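Grillembridge gallery: collecting the hand data

Leltden is our project to teach a pair of robot arms everyday table work: folding, sorting, closing lids, passing an object from one side to the other. The arms learn from recordings of people doing the same jobs with hand-held grippers, so most of the project so far has been people, tables and patience. We have 3,586 recordings on the drive at the moment. The first 800 were made before we settled on a naming scheme and are still being relabelled.

Saranya Joseph runs the floor at Grillembridge and wrote most of the notes on this page. Sessions start at nine. Each person works for 14 recordings, then swaps out.

A word on what we keep. A recording goes in if the job was finished and both grippers tracked from start to end. Fumbles stay in, provided the person recovers — the arms will drop things too, and they need to have seen someone pick them up again. Anything with a lost marker goes into a separate folder called Bakos, where it waits for Grusero, our alignment tool, to have another go at it.

People hold the grippers differently. Some keep their elbows in and move from the wrist, others lean over the work with their whole upper body. We don't correct either.

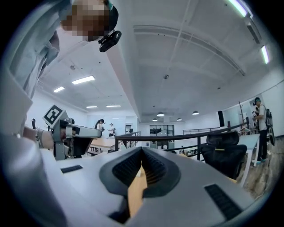 Swapping out takes longer than it should. Both grippers have to be checked against each other before the next person starts, and the headset strap needs adjusting nearly every time. We are down to 3 minutes on a good morning.

Upstairs by the railing, grippers in both hands and people standing further back. The square marker on top of the left one is printed in black and white.

More pictures will go up when the November batch has been sorted.

Comments (3)

tobel_k: Do you record left-handed people separately?

Saranya Joseph: No, same pool. It's noted in the log for each session.

mfinch: Would like to read more about Bakos. How much of it do you get back?

We use cookies to remember your settings. Accept | Manage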